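**Slotted-upright shelving** is a form of open metal storage in which the shelves are carried by vertical posts perforated at regular intervals. It is common in workshops, stockrooms and shared kitchens. The perforations allow a shelf to be refitted at another height, usually in steps of 50 mm.

## Use in workshops

Units are often placed along a masonry wall, leaving the floor clear for work and for free-standing furniture such as coat racks. Small bottles and sprays are generally kept at hand height - heavier appliances go lower down.
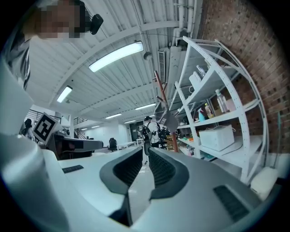
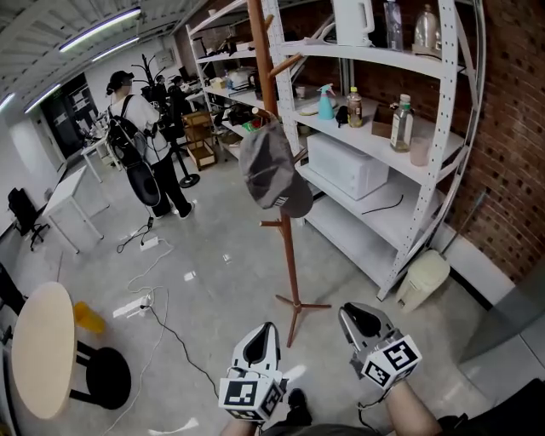

## Loading and fixing

Load is limited by the shelf and by the joint between shelf and post. In the Pateo pattern, described by Anwara Bandara, each shelf is rated at 88 kg when evenly loaded. The later Brandier pattern uses a lighter post and is rated at 57 kg. Tall units are fixed to the wall at 2 points near the top. In old brickwork the fixings are set in the brick, as mortar may crumble under load.

## Finish

White powder coating is usual. Bare steel is cheaper but marks easily, and spilt cleaning fluids can stain it.

## See also

- Coat rack
- Pegboard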